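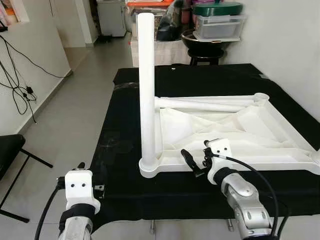 Ilham Naciri's view is that any gripper looks good for an afternoon, and that we should stop writing reports after the afternoon. She put this in a comment on our last write-up, under a table of results we were fairly pleased with, and went on to ask how many of those grasps had been done by the person who picked the test parts. The answer was most of them.

So we are looking for operators who did not pick the parts, did not choose the grippers and have no stake in which one comes out ahead.

Podetine Gripper Comparison: Call for Operators
Ballville site, starting in September

What we are comparing

Two finger designs, fitted in matched pairs to the same two-arm bench. The first is the narrow-tip gripper we have been using. The second is the Iltden, a wider finger with a softer pad, which its designers say holds smooth plastic better with less squeeze. We have read the claim. We would like to see it hold up with a tired operator at the end of a shift and a part that wants to roll.

The task is partial assembly and handling of white plastic furniture parts: legs, base frames, brace rods. They are light, they are slick, and they are awkward to turn over with two arms. A leg has to be steadied while the other arm works at the base. That is where most of our failed runs have gone wrong, and we can't yet say whether the fingers, the controller or the operator should get the blame. Anyone who tells you they know after a week of trials is guessing.

You will also switch between two control setups, the one we have now and one called Coutinho that is supposed to cut down on overshoot. Early users liked it. Early users also knew it was the new one, so this time you won't be told which is running.

What you would do

Run 17 sessions over the trial, each lasting 2 hours with a break in the middle. Each session covers a fixed list of handling steps in an order you don't choose. After each block you fill in a short sheet about what slipped, what jammed and what you gave up on. Giving up is a valid result and we want it written down. Please don't be polite about the equipment.

There are 117 steps on the full list. Nobody has to finish them all.

Who we want

Four operators. You should be 18 or over, able to sit and concentrate for the full session, and comfortable saying that something didn't work. Past experience with robot arms is fine but we will take no more than two people who have it. Practiced hands cover up a lot of bad hardware.

We can't take anyone who has worked on either finger design, or who lives with someone who has.

Pay and terms

Sessions are paid by the hour, including setup, breaks and any time lost when a cable comes loose or the controller needs a restart. You are paid the same whether your runs succeed or fail. You may leave the trial at any point and keep what you have earned. The hourly rate and the session times are set out in the agreement we send before you commit to anything.

What we will publish

All runs, including the failed ones, with names removed. If the two grippers come out even, the report will say so. If the results are too noisy to call, it will say that too, and we won't dress it up with a picture of one good grasp.

How to apply

Write to Elango Iyengar at the Ballville site. A few lines will do: when you are free, whether you have used robot arms before, and one tool or machine you were told was better than it was. No resume needed. Successful applicants will be asked in for a short unpaid visit to see the bench and ask questions before signing up.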